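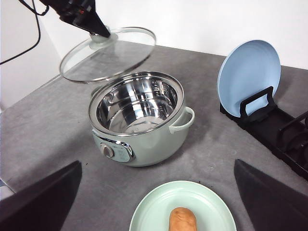
**Ticket: breaker trips when the kitchen gets busy**
Opened by: Endang Mandagi, upstairs apartment, Cernby
Status: open again (sorry)

Hi, me again! You asked me to write down what I was running each time the power went out, so I've kept a log on my phone and cleaned it up a little. Some of it is still a mess.

**First trip.** Toaster, kettle and the microwave all going, which I admit was greedy. Whole counter went dead, plus the hallway light (why is the hallway light on the kitchen circuit?). Breaker 3 in the panel was sitting halfway. I pushed it all the way off, then on, and everything came back.

**Second trip.** Kettle and toaster only. I looked at the labels like you told me to and the kettle says 3000 watts, which seemed like a lot until I remembered I brought it with me from overseas and it's been running off that big Plostum converter box my uncle gave me. The toaster is 1000. So okay, I can see how that adds up, and I've put the kettle and the converter away in the closet. I'm heating water on the stove now.

**Third trip.** This is the one that bugs me. No kettle, no toaster. Just the microwave and the fridge, and it went after I'd been warming up soup for a minute or so. I reset it and it went again right away. Waited until after dinner, reset it once more, and it held all night.

Things I tried after that:

- Moved the microwave to the outlet by the window. Still tripped, so I'm guessing that outlet is on the same breaker.
- Ran the microwave with the fridge unplugged. No trip, three cups of water in a row.
- Ran the fridge alone overnight. No trip.
- Plugged the microwave into the bedroom on its own. No trip, but my bedroom smelled like popcorn.
- Pulled the power strip out from behind the fridge. It's a Tekinport, the flat kind, and one end of it had gone kind of brown. I'm not using it anymore!! It's in a bag if you want to see it.

With the strip gone and the fridge plugged straight into the wall I thought we were done. Four good days. I even wrote you a "please close this" note and then didn't send it, and then it tripped again while I was vacuuming. The vacuum was in the hallway, so see my earlier question about that light.

**What your electrician did in July.** The guy from Ginting swapped the outlet next to the sink and charged 130 for it. I have the receipt. He said the breaker itself looked old and that he'd mention it to you, but I don't know if he ever did. He didn't open up the hallway one.

**Where it stands now.** I run one hot thing at a time and vacuum with the microwave unplugged. It's been holding like that, but I'd love to go back to making toast and reheating coffee like a normal person.

Could someone check breaker 3 and whatever is going on with the hallway? Mornings are best, and please text before you come up, the buzzer sticks.

Thanks so much,
Endang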